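Teaching a Sink-Wiping Task with Hand-Held Grippers

If you've done the tabletop lessons already (stacking cups, folding a washcloth, all of that), you're ready to take the grippers somewhere with real fixtures. A bathroom counter is a lovely next step, and I say that as someone who put it off for far too long! The surfaces are hard, the basin curves away from you, and there are little bottles standing exactly where your wrist wants to go. Everything the robot will struggle with later, you get to struggle with first.

Start by choosing one short job and sticking to it. On the Vundley course we use "pick up the item, bring it to the basin, set it down, let go." It sounds almost too simple, but a beginner can do it the same way many times over, and the sameness is what you're after in the first week. Save the scrubbing and the soap pump for later.

Next, get your feet right. Stand square to the counter, close enough that your elbows stay bent when the fingertips are over the basin. Hold both grippers out in front of you at chest height and wait there for a slow breath before you begin. Each recording should open from that same resting pose, and it should end there too. Keep the marker cubes turned so that your sleeves don't cover them, and check your cables before every take. Run them off to one side, well away from your heels (I've stepped on mine more times than I'd like to admit).

Now move, and move slower than feels natural. Close the fingers fully before you lift. Carry the object in one smooth arc, and if your other hand has nothing to do, let it hover quietly near the counter so it's ready.
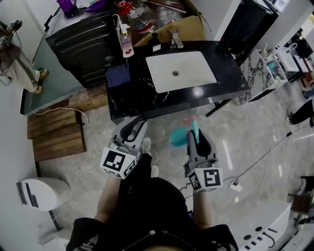 Reinaldo Tavares wrote in to say that he'd been moving at half speed for a whole session and his policy still came out jerky, and that the trouble was in his releases: he was opening the fingers while his wrist was still traveling. Once he began to stop, open, and only then back away, his Rolport arm let go of things far more gently.

I've tried his way since and I'm a convert. Count one beat with the fingers closed over the spot, one beat to open, and one more before you pull back. It'll feel silly. Do it anyway, and do it every time, including at the end of a long afternoon when your shoulders are complaining.

Once you have the basic motion, start changing things a little. Set the object farther to the left. Turn it on its side. Take half a step to the right and start from there. Leave a towel on the counter for a few takes, then move it to the other corner. My habit is to change one thing, record a small batch, and then change something else, jotting it down in a notebook as I go. If you change everything at once you'll have a terrible time working out which takes went wrong.

You will fumble, of course. If you drop the object and can pick it up again calmly, keep recording and finish the job, and mark the take as a recovery. If you bump the faucet, or someone calls your name and you turn around, throw that take out and begin again.

As for how many you need, my first counter set at Iltdale came to 600 takes and gave us a robot that could find the basin but often missed the grasp. By October we had 2,685 good ones, and the grasp was much steadier. I'd plan on 2,000 before you judge your results, spread over several counters if you can get to them, and over more than one pair of hands.

Before you pack up, play back a few takes from the start, the middle and the end of the session. Look for fingers that close late and for markers that vanish behind your arm. Then charge the grippers, coil the cables loosely, and copy your files to the Honorato folder under the name of the counter you used.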